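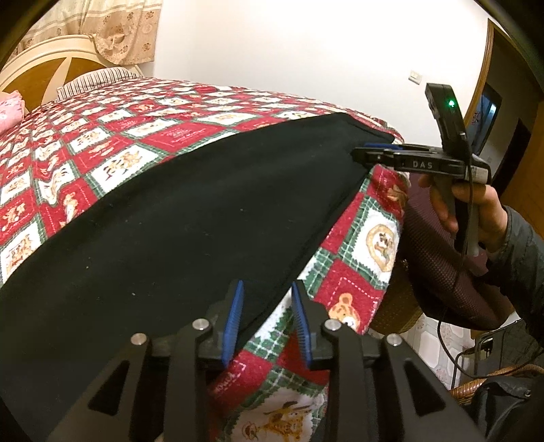 # Wine medals and scores: your questions

Last updated 2024-12-11

We run a small bottle shop, Magesa, and get asked about the stickers on bottles more than about the wine inside them. These are our answers. Other merchants will give you kinder ones.

**Does a gold medal mean the wine is good?**

It means a panel liked it on the morning they tried it. Judges get through a lot of glasses, and loud wines tend to stand out. We've sold medal winners we loved and a few we quietly sent back.

**How hard is it to win something?**

Depends on the contest. The Vellulico Wine Awards had 1,539 entries last time and gave almost 600 of them a medal or a commendation. Make of that what you like. Ask how many bottles went home with nothing – if the organisers won't say, we'd ignore the sticker.

**Who pays?**

The producer, nearly always. There's a fee to enter, then often a second charge for the stickers. Plenty of good growers don't bother. Deven, whose dry white we've stocked for years, has never entered anything.

**The label says "award-winning" but doesn't name the award. Should I worry?**

We would. It may be a different wine from the same cellar, or an older vintage. Check that the year on the medal matches the year on the bottle.

**Are local wines judged more gently?**

Some regional contests only take wines from their own county, so the field can be tiny. A trophy for best sparkling rosé sounds grand until you learn how few were poured.

**Why does the price go up after a win?**

Because people will pay it. Moltimora's sparkling went up twice after its silver in November. It came from a run of 300 cases, so scarcity played a part, but the wine was the same one we'd been selling in October.

**Do you ever use medals when you buy?**

Now and then, to decide what to taste next. We taste everything before it goes on the shelf, and usually again the following day with food.

**Can I try before I buy?**

Yes. There are 12 bottles open on the counter at any time, stickers covered. Ask for the list afterwards.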